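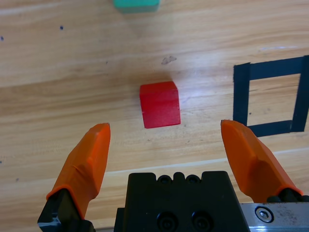
**Ticket 3948 - tape residue / marks on wooden tabletop, sorting table**
Site: Gronow, activity room
Priority: low, now medium (see 2:15 pm)
Status: open

**8:40 am**
Table top needs looking at before the tape comes up. Dark navy tape square on the right side, been down since February. Want it off and redone, corners are a mess - strips overlap every which way, top left one crosses over itself. Widths uneven too. Also small marks on the wood, worst is the brownish gray one by the red cube. Stain or scuff, can't tell. Surface is light wood so everything shows.

Qs for whoever picks this up:
- what finish is on this table?? Indberg delivered it, no paperwork in the drawer
- can we use the Herix remover on it or not
- do the painted blocks leave color on the wood

**9:05 am**
Found the order. Indberg, table no. 475, listed as "oiled, light". So not lacquered. That changes things, Herix label says sealed surfaces only. Do NOT use it on the top. Moved the bottle to the high shelf.

**9:30 am**
Tested the underside first. Damp cloth, drop of dish soap, wipe with the grain, dry right away. No change in color. OK to go on the top.

**9:50 am**
Smudge: soap and water, lightened a bit, not gone. Second pass same result. Pencil eraser took off a little more. Stopped there, dont want a pale patch.

Rubbed the red cube on white paper, hard, both dry and damp. Dry - nothing. Damp - very faint pink. So the paint does give a little when wet. Teal block, same test, clean both ways. Brown mark isn't from either of them as far as I can see, wrong color.

**10:40 am**
Tape. Tried one corner with hair dryer on low, 30 seconds, pulled back slow and flat. Came up but left a sticky line. Line came off w/ a little vegetable oil on a rag, then soap, then dry. Wood under it looks lighter than the rest of the table!! Expected I guess, the rest has had months of sun. Pressed the corner back down and left the other strips alone till we decide.

**11:20 am**
Called Pratus (they did the floors, know wood). Their advice:
1. don't sand just the one spot, it'll show
2. light strip will even out once its uncovered, give it a few weeks
3. if the smudge bothers us, 330 grit by hand over the whole top, then re-oil
4. keep oil rags flat to dry outside, not balled up in the bin

**2:15 pm**
Bumped to medium. Room is booked through the end of the month so no way to do a full sand and oil now, needs a day and a night to cure minimum. Options:

- **A** leave the tape where it is, trim the corners and the squared off tab on the bottom strip. Ten min job.
- **B** pull it all, live with light lines, new square in the exact same place so the lines are covered anyway
- **C** full refinish, next break

Going with A for now and C later. B is a lot of oil and rag work for a square that looks the same.

If you trim: scissors on a lifted end only. No box knife on the table top, it will cut thru to the wood.

**3:00 pm**
Still to do:
- [ ] trim corners
- [ ] get the right oil from Indberg, ask for the name of what they used on 475
- [ ] 330 paper, one pack
- [ ] wipe blocks with dry cloth only, no wet wipes on the red one
- [x] Herix off the supply list for this room
- [ ] photo of the smudge again after refinsh, add it here

Leaving open. Update with what Indberg says about the oil.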